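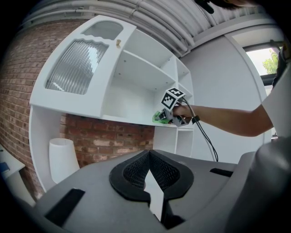 Pince à main et chiffon vert, sous la tablette du meuble blanc.

3 mars 2023

Deuxième journée avec la pince Teltex, et je ne suis toujours pas convaincu. La fiche promet une prise « naturelle » sur les textiles. Sur un chiffon plié en quatre, peut-être. Déplié, il glisse d'un côté, je resserre, il glisse de l'autre, et je finis par frotter la tablette avec le bout de la pince.

Le dessous du meuble est le pire endroit. Il faut tourner le poignet vers le haut, et le câble tire dès que je m'éloigne du bord. J'avais noté la même chose en octobre avec la Pretex, qui était plus lourde mais dont les doigts fermaient mieux. Je me demande si on n'a pas échangé un défaut contre un autre.

Côté caméra, le très grand angle fait son travail : je retrouve presque toute la pièce sur les images, le plafond, la fenêtre, les briques. Fort bien. Mais le corps gris de la pince mange la moitié du bas, et tout ce qui compte se passe dans ce qui reste. Chez Jayasinghe, on me répond que le modèle s'en accommode. Je veux bien, mais j'aimerais voir des chiffres.

Les miens, pour ce qu'ils valent : 200 essais prévus, une centaine de faits, soit la moitié du programme, et mon avant-bras réclame déjà une pause. J'ai écarté ceux où le chiffon est tombé avant de toucher le meuble. Il faudrait décider si on les garde comme échecs ou si on les jette ; le protocole Broswood ne dit rien là-dessus, et cela change tout au résultat.

Autre doute, le cube à marqueurs. Quand j'incline beaucoup la main, je ne suis pas sûr que le suivi tienne. Rien vérifié encore, les trajectoires se calculent cette nuit.

Demain, même tablette, même chiffon, avec la Pretex. Penser à attacher le câble le long de la manche et à recharger les 2 batteries.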